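The long wait for a faint smudge

Deepika Iyer rang me at a quarter past nine on a night in April and told me to put my shoes on. She didn't say hello. She said the cloud had gone off to the east, the Moon wasn't up until after one, and if I wanted to see Omega Centauri the way it ought to be seen I had until roughly midnight before the dew got us.

I'd been asking her for months, so I could hardly complain. I put my shoes on.

Deepika observes from a paddock outside Testbridge, which is far enough from anything that you have to turn your headlights off at the second gate and roll the last bit in the dark. She and three others have been going out there for years. They're variable star people, mostly, which means they look at the same stars over and over and write down how bright they are. I used to think this was the dullest corner of the whole hobby (sorry, Deepika) and I went out there half expecting to be bored and cold. I was certainly cold.

The first thing she did was make me sit in a folding chair and do nothing. No torch, no phone, not even a red one. Your eyes take a good while to get used to the dark, and people always cheat, she said, they have a peek at a message and then wonder where all the stars went. So we sat there and listened to the sheep. After a bit the Milky Way stopped being a vague pale thing and started having edges. The Coalsack turned up, a proper hole beside the Cross, and then I could follow the dark lanes all the way down through Centaurus and into Scorpius, where it was just clearing the trees.

Then she let me at the telescope. It's a big old Dobsonian she calls the Heiskanen, after the man she bought it from, and the mount squeaks when you swing it around to the north. She found Omega Centauri in about the time it takes me to find my car keys.

I'd seen it before through my little refractor at home, where it looks like a bit of fluff. This was a different animal! It filled the eyepiece. It had grain to it, like sugar tipped out on black cloth, and the longer I looked the further in the stars went. I said something stupid, I think it was "oh, there's heaps of them," and from the dark on the far side of the ute Aarne Saarela laughed at me, quite kindly.

Aarne is the one who keeps the logbooks. He told me he had 60 stars on his regular list when he started and he's cut it back to 23, the ones he really loves, because his knees aren't what they were and he'd sooner do a few well. His favourite is a long-period variable low in Carina that takes most of a year to go from something you can pick up in binoculars to something you can't see at all. He's watched it come back so many times he talks about it like a migrating bird.

The method hasn't changed much in a hundred years. You have a chart with the variable marked on it and a handful of comparison stars, each labelled with its magnitude. You look at one that's a touch brighter, then one that's a touch fainter, and you decide where yours sits in between. That's it. No camera, no software. Aarne had me try it and I got a number, and then he made me try it again without looking at the first number, and I got one that was 4 tenths different. He wrote down neither of them.
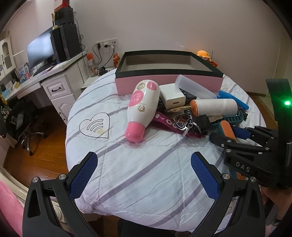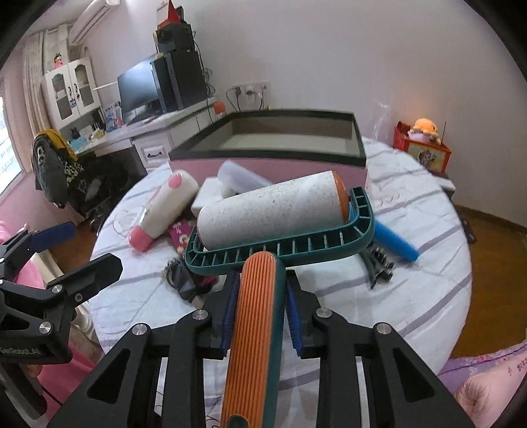
Top, a patterned cloth with a pink-fronted box at the back; bottom, a lint roller with an orange and teal handle.

What I hadn't understood is how much of it is arguing with your own head. Red stars seem to brighten if you stare at them, so you have to take quick glances. A star near the bottom of the field can look brighter than the same star near the top, so you tilt your head until the line between the two stars is level with your eyes. And if you know what you're expecting, you'll see it. Aarne won't look up his last estimate before he goes out. Anneli Kemppainen goes further and shuffles her charts like a deck of cards, so she doesn't even know which star is coming next.

Anneli is the only one of the four who does electronic work as well. She has a small camera on a tracking mount and a program called Plutar that measures everything in the field in one go, and on a good night she comes home with 2000 measurements. I asked if that didn't make Aarne's pencil a bit pointless. She thought about it for longer than I was comfortable with.

"He's got the old ones," she said. "If he stops, the line stops. Mine doesn't join on to his very neatly."

I've been chewing on that ever since. A camera sees colour differently from an eye, so the numbers don't quite match, and a record made by eye over decades is best carried on by eye, at least for a while, so that someone can work out the overlap. Some of the stars on Aarne's list were first followed by his old teacher, Orvokki Rantala, and he still uses her photocopied charts, gone soft at the folds, with her corrections in green ink.

We stopped at eleven for tea. Santeri Koskela, who had barely spoken up to then, turned out to have brought a fruit loaf and an opinion on everything, chiefly on eyepieces. He reckons people spend far too much on them and not nearly enough on a decent chair. Having spent two hours crouched like a gargoyle at the Heiskanen, I was in no position to disagree. He also showed me how to find the Magellanic Clouds without hunting, by coming down from Canopus, and we had a look at the Tarantula before it sank too far into the murk. Do look at it if you get the chance, earlier in the year if you can. It really does have legs.

By then the dew had arrived. It ran down the tube and dripped off my hat, and my chart had turned to something like wet lettuce. Deepika keeps hers in plastic sleeves and had told me to do the same, and I hadn't.

I had one more go before we packed up. Aarne gave me an easy one, a Cepheid bright enough for the naked eye, with two good comparison stars close by. Glance, glance, tilt the head, glance again. I said my number out loud and he said his, and they were a tenth apart.

He wrote mine down. It's in the book, third line from the bottom, with my initials after it and a little question mark that he says everyone gets for their first year. I've ordered a chair.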